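Sanna Two-Arm Recording Table

Last updated: Sun 21 October
14 comments | 70 shares

The Sanna table is a complete place for recording demonstrations with two arms. You receive the arms, the rail, the cameras and the recording software Floltis, and you bring a table which is strong enough. It is made by Truluvow for teams who need many examples of handwork for training a policy and don't wish to build the hardware by themselves.

We designed it first for our own work with cables. Cables are difficult to simulate well, so the examples must come from real handling. Both arms sit on one black rail at the front of the table, and the middle stays open for the task.
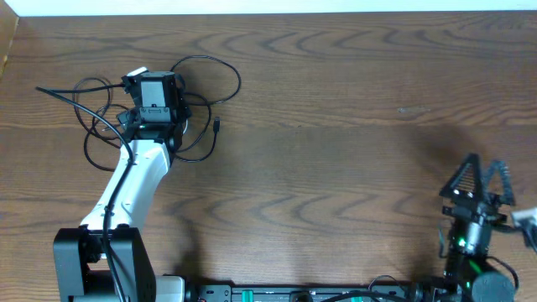 What is on the rail

The two arms have white links and black joints. The distance between their bases is fixed by the rail, so a recording made in August can be used together with a recording made today, if the cameras were not moved. The clamps are green, which makes them easy to find when you change the table.

The fingers are printed and they count as wearing parts. A spare set is in the box. We advise to change them after 2,000 episodes, or earlier if the tips don't meet any more. Please change both fingers of a gripper at the same time.

Views

Floltis records one view from the head and one from each wrist. The head view shows where both arms are. It is the view most customers look at first when they check an episode.
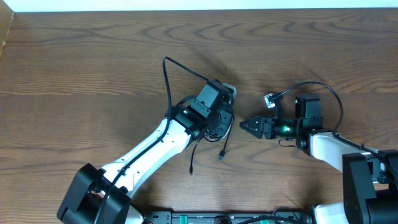 For thin objects it is often not enough. When the grippers come near to each other, the wrist and the motor can hide the part which matters, and then the wrist views must carry the information. All views get the same clock, and an episode with a missing view is marked in the list. You can decide yourself if you keep it.

The wrist cameras are set for short distance. Bright light on a varnished table can wash out a piece of the wrist view, so put your lamps to the side if possible. We don't correct the exposure afterwards, the files are stored as they come from the camera.
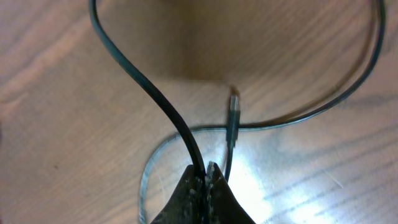 Wrist view, with cables at the fingertips and a connector near the middle.

Recording an episode

The operator starts and stops with a foot pedal. After the stop there are 2 seconds in which the episode can be thrown away with a second press. Later it can still be removed in the list, but the number stays used, so your counting does not change.

Each episode gets a task name and a free comment. Please use the comment! A failed grasp which is corrected by the operator is very useful for learning, and it is much easier to find again if somebody wrote "second try" beside it.

With cable tasks, one trained operator makes around 70 good episodes in a working day. The first day is slower. The Dirkden starter set, which is included, has 3,000 episodes recorded on the same type of table and in the same file format, so you can test your training code before your own data is ready.

Place and surroundings

The table can stand in a normal work room. A closed cell is not needed for recording, but the operator must have the stop button within reach, and other persons should stay out of the area of the arms.

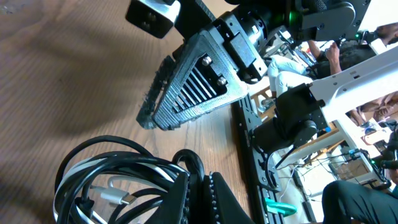

If the wrist cameras can see over the edge of the table, the room becomes part of your data. Some customers want this, as the policy should later work in a room which is not always the same. Others put a plain screen behind the table. Both is possible, and Floltis has a setting to blur everything behind the edge before export.

In the box

Two arms with grippers, rail with clamps, head camera with post, two wrist cameras, foot pedal, stop button, one set of spare fingers, cable set, Floltis licence for one table, Dirkden starter set on disk. The table top and the computer are not included.

Delivery and questions

We build to order. For the present delivery time, or for a rail in another length, please write to the Truluvow sales desk and tell us the depth of your table and the thickness of its edge.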